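Evaluation of the Zorton Assembly Kit for Desktop Computer Rebuild Tasks

Final report, Automation Laboratory course

1. Purpose

The laboratory is considering the Zorton kit for its second-year assembly exercises. The kit is sold by Soliman and consists of a gripper, a set of printable fixture files and a task library that runs on the arm controller. The arm and the table are not included. This report covers installation, the rebuild tasks and the written support, and ends with the points the department should settle before ordering.

The test object was a Dell desktop tower laid on its side on the slatted table with its side panel removed. The parts to be installed stand in a gray 3D-printed fixture to the left of the case.
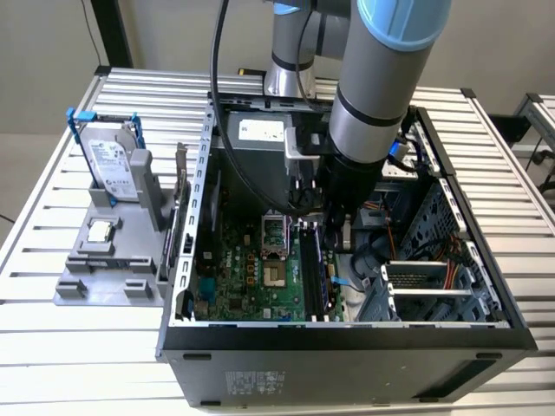
Turkthorpe, 21st February

2. Setup

The kit arrived in one box with a printed quick guide. Mounting the gripper and loading the task library took one lab session. The full manual is a separate download and refers in two places to menu items that the current version of the software does not have.

The fixture files printed without changes. The fixture provides a recessed pocket for the CPU and holds the hard drive upright in its blue plastic caddy. It has to be located against the table before teaching begins. The kit supplies no locating pins, and an offset between fixture and case carries through to every taught position. We used stops from the Stovar bench system already in the laboratory.

Teaching is done by hand guiding, followed by fine adjustment in steps set by the user. The software stores each position with its approach and retreat points. Positions can be renamed but not grouped, and a long task list becomes hard to read.

3. Tasks

Three tasks were taken from the library: CPU placement, memory insertion and hard drive insertion. Each was run in 20 trials, with the gripper returned to its start position between trials.

CPU placement requires the retention frame to be open before the run starts. The library does not include a routine for opening it, and we opened it by hand. With the frame raised, clearance around the socket is limited and the approach must be vertical.
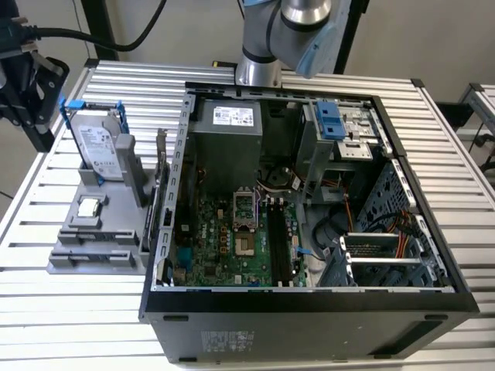

Memory insertion depends on force control at the end of the stroke. The default force limit was too low for our modules and the routine stopped early. After the limit was raised in the settings file, the routine ran to completion in all but 9 trials. Most of the stops were caused by a module that had tilted in the fingers during pickup.

Hard drive insertion was the least demanding to teach. The caddy is stiff and offers flat faces to grip. Power wires near the drive cage must be tied back beforehand, as the library does not check for obstructions.

4. Logging

The controller writes one line per motion event. Our runs produced 1,289 lines in total. The log gives the position name, the measured force and a status code. Status codes are listed in the manual, but the list stops at 300 and higher codes appeared in our log without explanation. Soliman answered our written query with a corrected table, to be included in the July release.

5. Assessment

The kit is suitable for supervised exercises with small groups. The fixture files are its strongest part and can be edited for other cases. The task library needs adjustment before use, and students would have to be shown the force settings first. The department should confirm the price of replacement fingers and whether the software license covers more than one controller. Neither is stated in the offer we received.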